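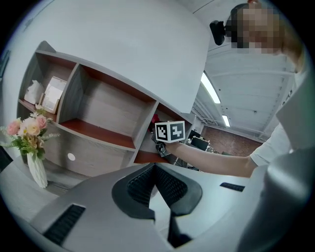

Storage > Shelving > Reviews

Bovix wall shelf review
By Neema Temba, 12 Jan 2026

I bought the Bovix in April to replace a Drurkberg bookcase that leaned. Putting it up took two people and most of an evening. The wall brackets are solid, but the screws supplied were too short for our plaster, so I used my own. The longest shelf holds cookbooks and has not sagged. Dust shows quickly on the top. It cost $71 at Ondieki in Ravumstead, delivery included. I would buy it again, though the instructions skip step 3.

Last updated: 12 hours ago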